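Robotics students to show block-pushing arm at Brimia open evening

25 August 2026 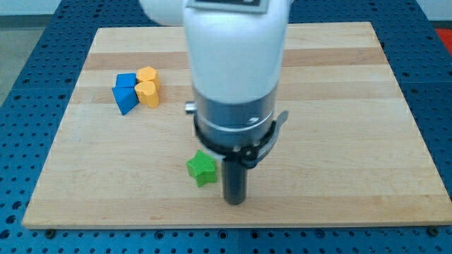
According to a student on the programming team, pushing a block is harder than picking one up, and the group spent most of the spring finding that out. A block that is pushed a little off center starts to turn, the student said, and once it turns the next push has to be planned all over again.

The robotics club at Magbanua Technical High School will demonstrate its project, called Vuridlow, at the Brimia Community Hall next month. Students have been writing software that lets a robotic arm move small shaped blocks across a wooden board with a single finger. The shapes include a star and a heart.

The club has 21 members this year, up from last year, and meets in the school's engineering lab after classes. Work on Vuridlow started in April as a short assignment on motion planning. Members voted to keep it going through the summer - the lab was open two afternoons a week for them.

Each task begins with a written instruction, such as moving the star next to the heart. The software then picks a starting point for the finger, sets a direction and makes a short push. After every push it checks the positions again before choosing the next one.

The students logged 1578 pushes between the end of classes and the middle of August. Of those, 524 were done by hand control, with a student steering the arm from a keyboard, and were used to tune the program. The rest were run by the software with a student standing by at the stop button.

Star shapes gave the most trouble. The finger tends to slide into the notch between two points, which can help or hurt depending on the direction of travel. The heart has a similar notch at the top, and the team wrote a separate set of rules for both.

Bestetti, a machine shop in Brimia, gave the club $200 toward replacement parts and cut a spare finger to the students' drawing. The school pays for the remaining costs out of its engineering budget.

At the open evening, visitors will be able to choose an instruction from a printed list and watch the arm try it. The club will also hand out copies of its project report, which covers the failed runs as well as the good ones.

Admission is free. Students who want to join the club for the fall term can sign up at the hall or at the school's front office. No programming experience is required, and new members start on a simulator before they work with the arm.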